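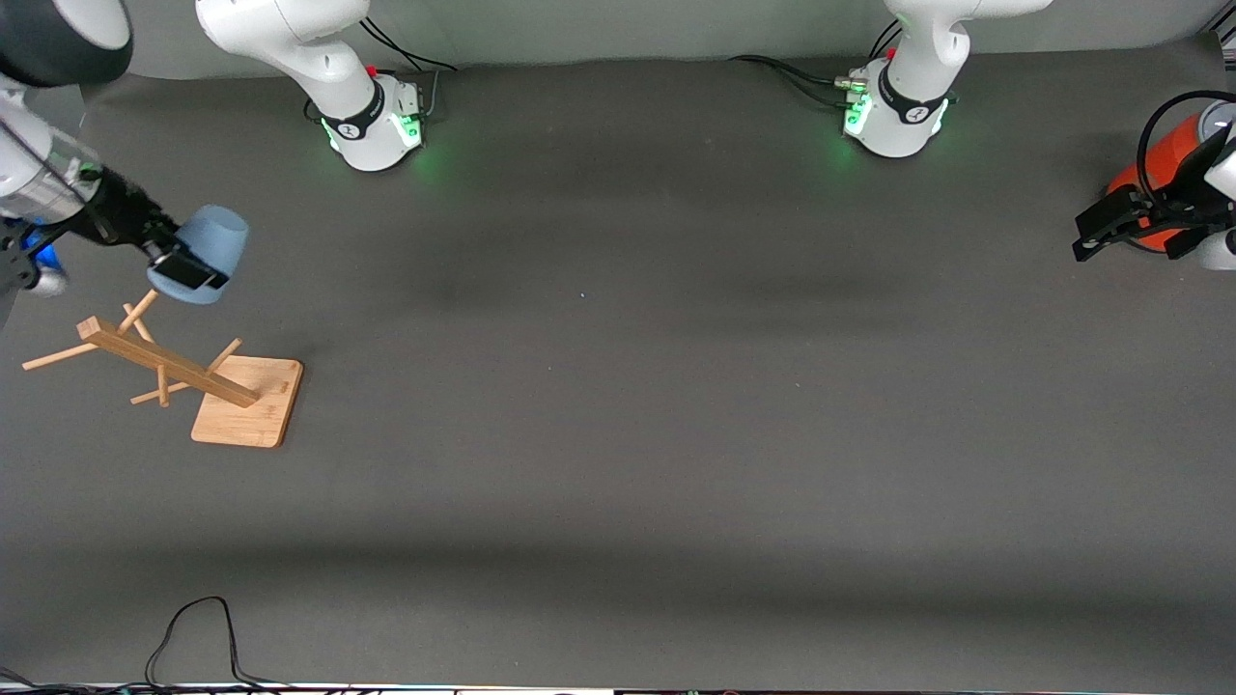 How many mugs can the Garkik mug tree hold at once?
One mug per peg, hung by the handle. Do not hang a second mug over the first, even if both handles fit.

Section 3. Loading the mug tree

1. Set the base on a flat, level surface. Leave enough space on all sides for a mug to hang without touching a wall or another object.

2. Check that each peg is seated. A peg that turns in your fingers should be pushed in and twisted until it stops.

3. Dry the mugs. Water left inside the handle runs down the peg and can stain the wood.

4. Hang the first mug on a lower peg. Tilt it so the handle slides over the tip, then let it down slowly until it rests against the post.

5. Hang the next mug on the opposite side, and keep switching sides as you work upward.

Note: Handles with a very small opening may not pass over the tip. Do not force them or sand the peg – store those mugs on a shelf.

Caution: Do not exceed 566 g on any one peg. Large soup mugs should go on the lower pegs only.

Caution: Remove all mugs before you move the stand. Lift it by the base and not by the post.

6. To unload, start at the top and work down, again switching sides.

Wipe the stand with a dry cloth. It is not dishwasher safe. For spare pegs, order part 271 and give the finish of your stand.

Revised 2021-08-04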